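Biltmont Public Safety Advisory Board
Minutes of the Regular Meeting
Thursday, April 25, 2024

The meeting was called to order at 6:02 p.m. by the Chair, Ravindran Chowdary. A quorum was present. The minutes of the previous meeting were approved as submitted.

Public comment. A resident of Guvitz Road reported repeated late-night disturbances at the apartment complex near the Skastum Street intersection and asked why response had been slow on two recent weekends. The Chair referred the matter to the patrol division for a written reply.

Patrol report. The division logged 238 calls for service on the east side during the first quarter, compared with 167 in the same period last year. Most of the increase came from vehicle break-ins in the parking areas off Reddy Avenue. Detectives have two open cases and declined to comment on possible suspects. Residents are asked to report thefts even when the loss is small. 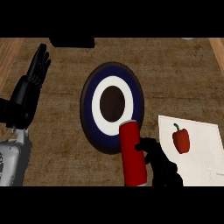 Members discussed whether the increase reflected more crime or more reporting. The patrol lieutenant stated that the online report form, introduced last August, accounted for part of it, but the division could not say how much. The Board asked that online and telephone reports be listed separately in future summaries.

Overnight coverage. The lieutenant presented a proposal to move one unit from the day shift to the overnight shift on Fridays and Saturdays for a trial period of 30 days. One member was concerned about school dismissal traffic on Fridays. The lieutenant replied that the crossing posts would not be affected. Motion to recommend the trial was made, seconded and carried, 5 to 1.

Lighting. Staff reported that the property owner on Reddy Avenue has agreed to replace the failed fixtures in the rear lot. No completion date was given. Item continued.

Printing. An expenditure for 500 copies of the vehicle theft prevention leaflet, in English and Spanish, was approved without objection.

There being no further business, the meeting was adjourned at 7:21 p.m.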